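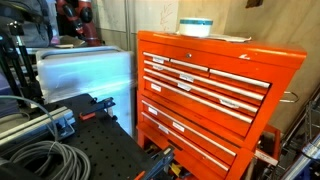
Against more automatic labeling in robot logs
2021-08-31

Three years ago I would have signed under the sentence "a robot should understand its own logs." In our tool, Sokadum, we even tried to build it. Every recorded run passes through a model, and the model writes what the arm was doing: approach, grasp, retreat. It looked very good in the demo. In April I began to check these labels by hand, and now I think we should do less of it.

My complaint is about time. A labeler that sees only the images must guess where one phase ends and the next begins. The planner does not need to guess. It knows the exact tick when it changed the goal, because it made the change itself. In Sokadum we threw this information away, and then we spent computing power to get back a worse copy of it.

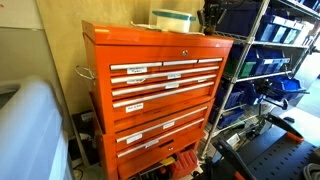 The usual answer is that planners are all different, so only the images are common to everybody. I accept half of this. Urrego writes its state changes as free text, and Hetura does not write them at all unless you compile it with a special flag. But this is a problem of formats, and formats can be agreed on. I checked 3,511 segments. In more than 23 percent the boundary was in the wrong place, and the error was worst in slow motions, where two neighboring images are almost the same.

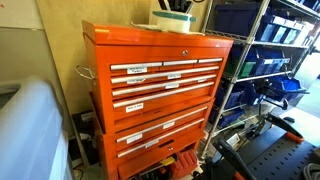 The work area with its tool chest and parts bins, one of the views a labeler has to deal with.

People also say that wrong boundaries are not so important, since a big policy will average them out. Maybe it will. I have seen the opposite on a small one: it learned to stop for a moment before closing the fingers, exactly where our labels were late. We lost 2 weeks looking for the fault in the controller.

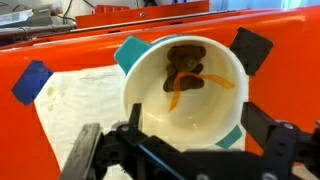

The view from the wrist makes the temptation stronger. The fingers and the object are so near that everybody believes the phase can be read from one image. Without the commanded finger position, I cannot say from such an image if the gripper is closing or opening – and I have looked at many of them.

So my proposal is modest. Let the planner and the controller write their own events, with one clock, in a format as plain as the one Grokier uses for its fault reports. Keep the model for old recordings where nothing else was saved, and mark its labels clearly as guesses. I know this is boring work and gives no nice demo. I would still put it before any new labeling feature in the next release.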